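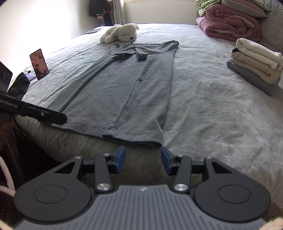 Gray long-sleeved shirt on a bedspread, with a white plush toy

About Rindon

Rindon is a textile care and testing company based in Trando. We launder, repair and test garments and bed linen for hotels, clothing makers and rental services. The company started as a two-room laundry on Matić Street and now runs 4 departments: intake, wet processing, finishing and laboratory.

What we do

Intake sorts incoming goods by fiber content, color group and soil level. Each lot is given a number that stays with it until dispatch. Wet processing handles cotton, polyester, wool and blends in separate lines. Wool is washed below 86 °F with a neutral detergent and dried flat. Finishing covers pressing, folding, seam repair and button replacement.

The laboratory measures shrinkage, color loss, pilling and seam strength. Samples are conditioned overnight before measurement. Standard reports are issued in 8 working days; short reports, limited to shrinkage and color loss, take less time and are priced separately. We do not certify flame resistance.

Pritari

Pritari is our record system for rental linen. It logs the wash count of each piece and flags items due for inspection. Clients can read their own records and export them as a spreadsheet. Pritari currently holds records for 236 client accounts.

Water and chemicals

Rinse water from the cotton line is filtered and reused in the first wash. Dosing pumps are calibrated every April. Chlorine bleach is used only on white cotton and only at the client's written request.

Working with us

New clients send a trial lot before a contract is signed. Lots received at the Trando dock before 7 a.m. are processed the same day. Rates, packing instructions and the sample submission form are available from the front office.

Page last revised 3rd October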